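Faltenbalg am Greifer und Folienhandling: Wartungsintervall?
Forum > Handhabung und Greiftechnik > Instandhaltung 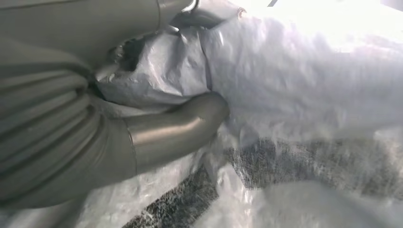
Beitrag 1
balgwart
Moin zusammen, ich betreue bei uns eine Zelle, die Folienware vereinzelt und auf das Band legt. Im Bild ein Finger aus Metall, zylindrisch, vorne rund, der Arm dahinter mit grauem Faltenbalg. Die Folie ist dünn und knittert stark, der Finger drückt sich hinein und sie staut sich um die Spitze.
Die Zelle hat Drivine aufgebaut. Im Handbuch steht für den Balg nur "Sichtprüfung regelmäßig". Damit kann ich nichts anfangen. Wie oft schaut ihr nach, und was macht ihr am Übergang zwischen Balg und Finger? Da sitzt bei uns eine Fuge, in der sich Abrieb sammelt.

Beitrag 2
Zange_Nord
Wir fahren etwas Ähnliches mit Beuteln. Balg alle 6 Wochen komplett abziehen, innen und außen mit fusselfreiem Tuch und lauwarmem Wasser, trocknen lassen, wieder drauf. Kein Lösemittel, davon wird er hart. Die Fuge putze ich mit einem weichen Pinsel, immer vom Gelenk weg.

Beitrag 3
HKL_Service
Abziehen würde ich ohne Befund nicht. Jedes Abziehen zieht an den Endfalten, und genau dort reißen die Dinger. Bei uns ist in zwei Jahren kein Balg von außen kaputtgegangen, aber mehrere beim Wiederaufziehen. Taschenlampe, Arm in Streckstellung, Falten einmal rundum ansehen. Abziehen erst, wenn man etwas findet.

Beitrag 4
Zange_Nord
In Streckstellung siehst du die Innenseite nicht. Wir hatten im März Fett im Balg, außen war nichts zu erkennen. Wäre ohne Abziehen erst aufgefallen, wenn es auf der Ware gelandet wäre.

Beitrag 5
HKL_Service
Dann ist eine Dichtung am Gelenk fällig und der Balg ist nur der Auffangbeutel. Das merkt man auch am Gelenk selbst, wenn man den Schmierstoffverbrauch mitschreibt.

Beitrag 6
balgwart
Schmierstoff schreibe ich mit, da ist nichts auffällig. Mir geht es mehr um die Finger. Die Folie bleibt manchmal hängen und wird beim Öffnen mitgezogen. Greifkraft steht auf 104 N laut Steuerung. Fingerspitzen sind blank, keine Riefen, die ich mit dem Fingernagel spüre.

Beitrag 7
mikrometer
104 ist für so eine Folie viel. Du presst die Lagen zusammen, und dann haften sie am Metall. Geh in kleinen Schritten runter, bis er anfängt, Ware zu verlieren, und dann einen Schritt zurück. Außerdem Ionisator prüfen, falls vorhanden. Bei trockener Hallenluft klebt Folie an allem.

Beitrag 8
balgwart
Ionisator ist da, ein Stab von Plunell. Sitzt aber über der Zuführung und nicht an der Ablage. Die Nadeln hat meines Wissens seit der Inbetriebnahme keiner gereinigt.

Beitrag 9
mikrometer
Dann fang dort an. Stab stromlos machen, Nadeln mit Bürste und Isopropanol, ablüften lassen, wieder einschalten. Erst danach an der Kraft drehen, sonst weißt du hinterher nicht, was geholfen hat.

Beitrag 10
Zange_Nord
Isopropanol bitte vom Balg fernhalten. Und wenn du schon an der Zelle bist: Schrauben an der Fingeraufnahme nachziehen. Bei uns hatte sich eine gelöst, der Finger stand minimal schief und hat die Folie einseitig gezogen.

Beitrag 11
HKL_Service
Nachziehen nur mit Drehmomentschlüssel und nach Datenblatt. Danach den Greifpunkt kontrollieren.

Beitrag 12
balgwart
Rückmeldung: Nadeln waren stark belegt, nach der Reinigung deutlich weniger Hänger. Kraft danach in 4 Schritten abgesenkt, läuft jetzt ohne Verlust. Letzte Schicht 242 Greifvorgänge protokolliert, davon 6 mit mitgezogener Folie. Vorher habe ich leider nicht gezählt. Schrauben waren fest.
Beim Balg mache ich jetzt jede Woche Sichtprüfung mit Lampe, abgezogen wird beim großen Service. Die Fuge bekommt den Pinsel.

Beitrag 13
Zange_Nord
Beim großen Service wäre mir zu selten, aber es ist deine Anlage. Leg dir wenigstens einen Ersatzbalg hin. Wir warten auf unseren gerade die vierte Woche.

Beitrag 14
balgwart
Ist bestellt.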